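Palville 开放日图集:手持夹爪演示区

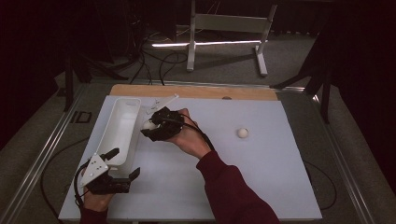 二月的开放日,我们在 Palville 的实验楼一层开了四个区域,从上午十点到下午四点半。登记入场的访客一共84人,有附近中学的学生,有 Gollville 过来的同行,也有带孩子来的住户。图集主要留给手持夹爪这一区,其他区域另有页面。文字由演示区的值班人员整理,按当天的记录写,顺序没有重排。

演示区的任务很简单:操作者两手各拿一只夹爪,在白色台面上处理小白球和一个长条形的白色托盘。每组限时20分钟,含讲解。台面用的是铝型材框架的桌子,四周留出走道,访客站在深色帘子这一侧看。

一、操作方式

夹爪直接握在手里,手怎么动,夹爪就怎么动,不需要摇杆。右手一只夹球,左手一只扶托盘,两只夹爪都是黑色的,各带一根线。操作者穿深红色长袖上衣。

夹球的时候手腕要放低,从上方斜着进去比平着推容易。球很小,台面又光,碰歪了会滚。值班人员的做法是先让手指张开到比球略宽的位置,停一下,再合上。

二、托盘

托盘是敞口的,内壁光滑,斜着摆在台面左半边。我们试过把它横放和竖放,横放时右手要越过左手,竖放时远端不好够,最后定为斜放。摆放角度没有严格规定,每组开始前由值班人员目测调整。

左手那只夹爪的手指靠着托盘近端。不少访客一开始把注意力都放在右手,忘了左手还要稳住托盘,托盘一转,球就放不准。讲解时我们把这一点提前到了开头。

三、球

每组用2个球。一个夹起时,另一个放在台面右侧,等第一个处理完再去取。上午有一组的球滚到了地毯上,之后值班人员在口袋里多备了几个同样大小的。

有学生问为什么不用有颜色的球。白球放在白色台面上,对比弱,对后面的识别程序来说更难一些,Mulder 项目组想要的就是这种条件。有颜色的球在夏天的课程里用过,结果写在当时的课程笔记里,需要的老师可以来信索取。

四、线缆

线从夹爪出来,顺着手腕往下走。当天访客提得最多的问题就是线会不会碍事。会有一点影响,主要在手腕转动幅度大的时候。线留得太短会拉手,留得太长会扫到台面上的球。我们的处理是在开始前让操作者把两臂各转一圈,觉得顺手再开始。

地上也有线。参观路线因此只走桌子的一侧,带小孩的家庭请牵好手。这一条下次会写在入口的牌子上。

五、台面和支架

白色板子下面垫了一块浅色木板,木板再放到桌架上。板子可以整块取下来换,换一次两个人搬比较稳妥。桌子后面另有一个白色的金属架,右侧有一个黑色支架,访客请不要扶靠。

下午光线变化比较大,帘子全程拉着。有访客反映屋里偏暗,看不清说明牌上的小字,下次会换大字号。

六、访客上手

下午两点以后开放上手体验,每人做一轮,内容和演示相同。年纪小的访客手握不满夹爪,可以只用右手,托盘由值班人员扶着。完成与否不计分。

做得顺的人多数动作偏慢。一位 Gollville 来的同行做完后说,手指合上的瞬间没有触感反馈,只能靠眼睛判断,他更习惯带力反馈的型号。这个意见已经转给 Mulder 项目组。另外有几位访客提出夹爪偏重,拿久了手腕酸,我们把每轮之间的休息改成了2分钟。

七、常见问题

夹爪能不能借?不外借。学校需要课堂演示,可以预约我们带设备过去,提前一个月联系。

这些动作以后做什么用?人手做的动作会整理成数据,供机器人学习同类任务。开放日上手体验的部分不做记录,只记录值班人员的演示。

能不能拍照?可以,请关闪光灯,不要拍其他访客的正脸。

需要什么基础?不需要。会用筷子的人上手快一些,这是值班人员的印象,没有统计过。

八、下一站

同一套演示接下来会去 Pleltetbridge,地点在当地图书馆的多功能厅,场地比 Palville 的小,每组人数会减少,上手体验需要现场领号。Gollville 的场次还在商量,定下来后更新在本页。

桌架和台面会一起运过去,托盘和球也用同一批。说明牌正在重做,除了放大字号,还会加上一段线缆注意事项和一张走道示意图。

当天有访客在留言本上问能否看到完整的演示录像。录像正在剪,完成后放在 Mulder 项目的页面上,不另设下载。对图集内容有更正意见,请写信到开放日邮箱,标题注明“夹爪区”。

返回开放日首页 | 其他区域图集 | 预约学校演示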